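Please stop shutting down the small, dull apps

I got the email in January, at ten past seven in the morning, while I was waiting for the kettle. You probably know the sort. The subject line was "Some exciting news about Pliston" and I knew before I'd opened it that I was going to lose something. Exciting news is when they take it away. If they were adding a feature they'd just say so.

Pliston, for those who never used it, was a notes app. It did lists, it did plain text, it let you stick a reminder on a note and it synced between your phone and your laptop without making a fuss. I had 3,055 notes in it. I know that because the export screen told me, and I sat there feeling slightly ill looking at the figure. There were recipes in there, and boiler serial numbers, and the name of the paint we used in the hall, and a whole run of things I'd written on trains that I'd be embarrassed to show anyone but would hate to lose.

The company behind it had been bought by Plarura, who make a big do-everything workspace with a chat window and a calendar and a whiteboard and goodness knows what else. My notes, the email said, would have "a new home" there. All I had to do was press a button.

The button

I pressed it, because I am a trusting person. It took most of an evening. When it finished, all my notes had arrived in Plarura as "pages", inside a "space", inside a "team" of which I was the only member. The reminders hadn't come. The dates hadn't come either, so every note I'd written over all those years claimed to have been created that same evening at 8.40pm. My checklists had turned into ordinary text with little square brackets in front of each line, so I could no longer tick anything off (a shopping list you can't tick is just a poem about groceries).

I wrote to support. Support sent me an article. The article told me how to press the button.
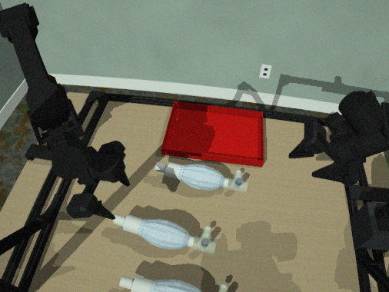

What we're really paying for

I paid for Pliston, by the way. I want to get that in early, as the usual answer when anyone moans about an app closing is that you get what you pay for. I paid every year, gladly, and I'd have paid double. Lots of us would! There was a forum thread with 163 replies by the end of the first day, and nearly all of them said some version of "charge me more, just leave it alone".

But that was never on offer, and I think I understand why. A small app that makes a modest living isn't very interesting to people who buy companies. They want the staff, or the customer list, or they want one fewer thing for people to use instead of theirs. The app itself is a bit like the old curtains when you buy a house. You might leave them up for a few months. You aren't going to have them cleaned.

And I do have some sympathy, up to a point. Software needs looking after. Phones change, operating systems change, somebody has to be awake when the servers fall over. I don't think anyone owes me a notes app until I die. If the two people who built the thing wanted to sell up and have a long lie down, good luck to them, they made something lovely and they've earned it.

What gets my goat is the manner of it. Thirty days' notice, for a start. Thirty days is what you give someone who's renting a garage. It ought to be a year, and I'd like that to be the law, though I'm not holding my breath. Then there's the export, which in Pliston's case only came in batches of 500 notes at a time, each one needing its own emailed link, and each link going dead after a day. I missed one because I was at my sister's. I had to start that batch again.

Moving house with Kouris

So I gave up on Plarura, and after a fortnight of muddling along with bits of paper I moved to Kouris. It's rather plain. The icons look as though they were drawn in a hurry, and the search is slower than I'd like. But Kouris keeps every note as an ordinary text file in an ordinary folder on my own machine, and if the company vanished tomorrow I'd still be able to open every last one of them with whatever happened to be lying around.

I can't tell you how much calmer that has made me. I used to think people who went on about file formats were the same people who go on about speaker cable. I owe them an apology. The format is the bit you get to keep, and everything else is on loan.

Getting the old notes in was a slog, mind you. I did it over a few weekends, with the radio on, and I ended up reading an awful lot of them. Some were a mystery (one says only "NOT the blue ones, ask again") and some I was delighted to have back.
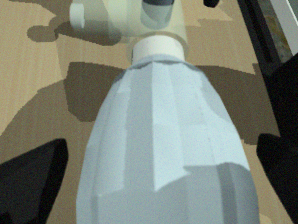 I binned a good third of them as well, which I'll admit I should have done ages ago, and it's possible that being forced to have a clear-out did me some good. I refuse to thank Plarura for it.

A friend who works in software told me I was being sentimental. Her view is that apps are like buses, you get on, you get off, another one comes along, and it's daft to be attached to a bus. I've thought about that quite a lot since. The thing is, I don't leave my belongings on the bus. I don't spend nine years arranging them on the seats and paying the driver to keep them safe, and then get told that all the seats are going and my things will be moved to an airport.

She also said that big products are safer bets, and on that one I'd argue till the cows come home. My photos used to be with Zallwood, and Zallwood was enormous. It was advertised on the sides of buildings. They closed the free albums one spring, and then the paid albums, and then they turned the whole business into something for estate agents. Being large didn't make them any more careful with my pictures. If anything I mattered less, being such a tiny crumb of the total.

Things I'd ask for

I've tried to work out what I'd want, if somebody from one of these firms sat down at my kitchen table and asked me nicely. I wouldn't ask for the moon. I'd want the year's notice I mentioned. I'd want one export file, with the dates in it, in a format that another program can read, and I'd want it available from the day I signed up instead of being cobbled together at the end by whoever hadn't already been moved to another team. I'd want the last version of the app to carry on opening on my own computer, even with the syncing switched off, so I could at least look things up.

And I'd like the email to say what's happening in the first line. "We are closing Pliston on this date." That's all. I'm a grown woman and I can cope with bad news. I can't cope with being told it's an adventure.

Meanwhile, if you're reading this with a favourite little app of your own, the one you use forty times a day and never think about, do go and find its export button this evening. Press it and see what comes out. Open the file, too, don't just admire it sitting in your downloads. I never bothered in all my years with Pliston, and I'd have found out about the dates a lot sooner if I had.

I still haven't got those back. According to my computer I wrote everything I've ever written at 8.40pm on one night in January, including the recipe for my mum's Christmas cake, and I've started going through and putting the years in by hand where I can remember them. I've done the recipes and most of the house stuff. The train ones are going to take a while.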